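Getting marks off a white table without wrecking it

I've had a white-topped table in the back room for years now, and it has copped the lot. Texta, turmeric, nail polish, the ring off the bottom of a paint tin. I used to go at everything with the same green scourer and then wonder why the top looked chalky by the window. These days I'm a lot gentler and it comes up better, so I've written down what I do.

Start with the dull stuff. Warm water, a squirt of dishwashing liquid, a soft cloth wrung out hard. Wipe, rinse the cloth, wipe again, then dry it off with an old tea towel. Most of what I thought was staining turned out to be a film of soap I'd never rinsed away properly (I was using far too much, as you do). Two drops in a small bowl is plenty for a table.

For tea and coffee rings I make a paste of bicarb and water, about as thick as toothpaste, and leave it sitting on the mark while I put the kettle on. Don't scrub it in! Let it sit, lift it off with a damp cloth and have a look. If there's still a shadow, do it again tomorrow.

Turmeric is its own special misery. Bicarb helps a bit, but sunshine is the real trick. If you can drag the table near a bright window for an afternoon, the yellow fades by itself. I do all my curry-coloured jobs in August when I've got the patience for it.

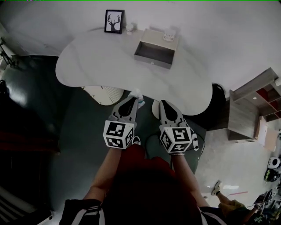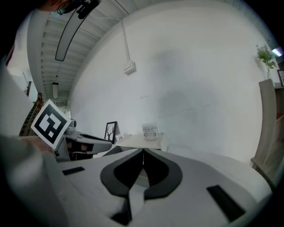

Can I use methylated spirits on a painted table?

I wouldn't. It can soften the paint and leave a dull patch that's much worse than the mark you started with. Stick to soapy water and bicarb on paint, and if the stain won't budge, a light sand and a touch-up coat will look better anyway.

On a laminate top, metho is my favourite thing for texta and biro. Open a window, put a little on a cotton ball and dab from the outside of the mark in, swapping to a clean bit of cotton every few dabs. Always try it underneath first. I keep mine in a 200 mL bottle with a big label on it, up high and well away from the stove.

Sticky residue from tape or price labels comes off with cooking oil. Rub a bit in, go and do something else, then roll the gunk off with your thumb and wash the oil away with soapy water. Eucalyptus oil is quicker but the smell hangs about - I quite like it, the rest of the house doesn't.

One more on cloths. I cut up old flannelette sheets and keep more than 70 squares in a drawer, which sounds mad until you've used up half of them on one spilt bottle of ink. Wash them without fabric softener or they just push the water around. And throw out the green scourer, or at least move it to the barbecue.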